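What I brought home from the Stokance open day: tips for stamps, ink pads and messy tables

I went along to the robot open day at Stokance expecting to stand at the back with a cup of tea, and I came home with two pages of notes about tidying my craft table! Let me get them down before I lose the envelope they're written on. 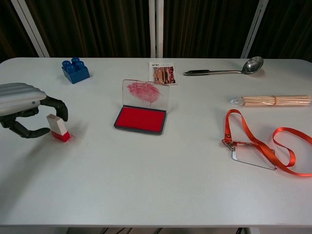
Jingyi Liang was running the demonstrations and she was very patient with my questions (I had plenty, and hardly any were about motors). Her first job of the morning is deciding what goes on the table and where, and most of what follows comes from chatting to her about that.

Leave a clear patch at the front. Push your bits and pieces towards the back and sides and keep the front half for working. I used to have my card stock, scissors and tea all in a ring round my elbows, and every second card had a smudge on it.

Put the ink pad in the middle, lid up while you're using it and shut the minute you stop. Red is the worst for getting about. If it's on the lid it'll be on your cuff next, so give the inside a wipe with a bit of damp kitchen roll.

Stand stamps upright on something you don't mind marking. On a white tabletop, go over the spot with soapy water first, then a dab of surgical spirit on a cotton bud if it's stubborn. Try a hidden corner before you go mad with it. I didn't, in February, and my sister's tray has never been the same.

Press straight down and lift straight up. No rocking! Rocking is how you get that fuzzy second edge.

Band your pencils. One elastic band round the middle and they stop rolling off the side. Same goes for lolly sticks, skewers and knitting needles.

Hang lanyards on a hook, or wind the ribbon round your fingers and tuck the clip in. A loose loop catches on everything. Ladles too, come to that, they want a hook and mine now has one.

Tickets were free but there were only 60 places, so book early if they do another. Parking is round the back by Carnevska and fills up fast.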